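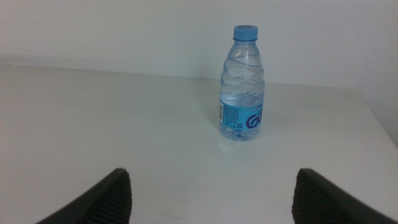
A reader wrote in last February to ask whether a shop with one small arm and one table really needs written rules, or whether common sense would do, and added that the rules at their last job had filled a binder that never got opened. We've had some version of that letter many times over, so it seemed only fair to let it go first.

Our answer is yes, please write them down, but keep them short enough to read standing up. The Fadwood Bench Rules, which this page goes with, fit on 2 sheets of paper. Everything below is the longer, chattier explanation for people who'd like to know what we meant by them.

Who are the Bench Rules for?

Anybody running a small arm with a gripper at a table: the benches at Gustodstead, the teaching room at Holovko, and the shops that have borrowed the rules from us over the years (you're very welcome to them!). They cover everyday handling of light things such as bottles, boxes, tubs and cups. They don't replace the safety standards that apply where you live, or the manual for your arm, or the risk assessment you ought to have done before the thing was ever switched on. If our rules and your manual disagree, follow the manual, and then do write to us so we can fix our side.

What should be on the table when a run starts?

The item you're working with, and nothing else the task doesn't call for. A single bottle standing on a bare white top, with the fingers open and well short of it, is a perfectly good starting point. People sometimes feel a bit silly clearing away a pen and a roll of tape for a job that takes less than a minute, and we understand, we've all left the tape there. Clear it anyway. Tools, cups of coffee, phones and spare parts go on a side table that the arm can't reach.

Does it matter how far the item is from the edge?

It does, and it's the question we get most from new benches. Keep the item at least 200 mm from any edge of the table, measured from its base. If your table is too small for that, fit a raised lip along the open sides, or get a bigger table. Remember the side edges too. Folks are usually careful about the edge in front of them and then forget the one off to the right, where a bottle that gets nudged can roll quite happily to the floor.

Can we use full bottles, or do they have to be empty?

You may use full ones if the task calls for them, and plenty of tasks do, seeing as a full bottle and an empty one behave so differently between two fingers. The rules ask for a few things in return. The cap is on and hand-tight, checked by a person before every session. The bottle holds plain water. Power strips and controllers are up off the floor and away from the side a spill would run to. There's a dry towel within reach of the operator, and by "within reach" we mean you can get it without leaning over the arm.

Please don't put anything else in a drink bottle, ever, whatever the label says or however carefully you've marked it. Somebody will come along thirsty one day.

Where should the gripper take hold of a thin plastic bottle?

On the body, at a height you've tried by hand first. Squeeze the bottle yourself at a few heights and you'll feel where it gives and where it pushes back. Molded ridges are often stiffer than a flat panel, but they can also leave the pads touching only at the high spots, so try it before you trust it. Don't pick a capped bottle up by the cap unless cap handling is the task.

Set the force low and bring it up in small steps until the bottle lifts without slipping, and then stop there. It's tempting to add a little extra for luck. We'd ask you not to! Write the final setting on the bench card, along with the bottle type, so that the next person doesn't start from scratch.

How often should we look at the finger pads?

At the start of every session, with the arm stopped. Ribbed pads collect grit and label glue down in the grooves, and a quick look from above won't always show it, so tilt your head or use a small light. Wipe them with whatever the pad maker recommends. Replace both pads at the same time, even if one looks fine, and note the date on the card. At Gustodstead the pads are changed every 12 weeks whether they look worn or not. A busier bench may want to do it sooner.

Clear plastic is giving our camera trouble. Is there a rule for that?

There's a practice, which is our word for something we recommend without insisting on it. Clear bottles on a white table against a white wall can be hard for some vision systems, while the cap and the label tend to be easier to find. Decide ahead of time what the system is allowed to do when it isn't sure. We like "stop and ask" for anything holding liquid. What we'd rather not see is a setup that guesses, closes the fingers on nothing much and carries on to the next step as if all were well.

If you change the lamp, the tabletop or the background, run your checks again before going back to normal work. Soft, even light from above is a good place to begin.

May I reach in to straighten the bottle?

Only when the arm is stopped and can't start again without you. Paused by the program doesn't count. This one is a firm rule, and we've had some long, friendly arguments about it with people who find it slow. It is slow. Use the stop, reach in, set the bottle straight, take your hand all the way out, look, and then restart.

How many failed tries before we stop?

After 3 failed grasps in a row, the run ends and a person takes a look. Please don't raise that number to get through a long afternoon. Check the pads, then the position of the item, then the force, and write down what you found, even if what you found was nothing.

We use the Grorance checklist already. Do we need yours too?

Probably not both. The Grorance list is more thorough than ours on wiring and guarding, and a bit lighter on liquids. Several benches use it as their main list and staple our section on bottles to the back, and that's fine by us.

Can we change the rules to suit our shop?

Please do, so long as you make the changes on paper and date them, and the copy at the bench is the same as the copy in the office. You can make a rule stricter whenever you like. To loosen one, talk it over with whoever is responsible for safety at your site and get a signature first.

Answers last looked over on 16 August 2026. Questions that aren't covered can be sent through the Fadwood contact form, and we read all of them, though during the teaching term at Holovko a reply may take us a little while.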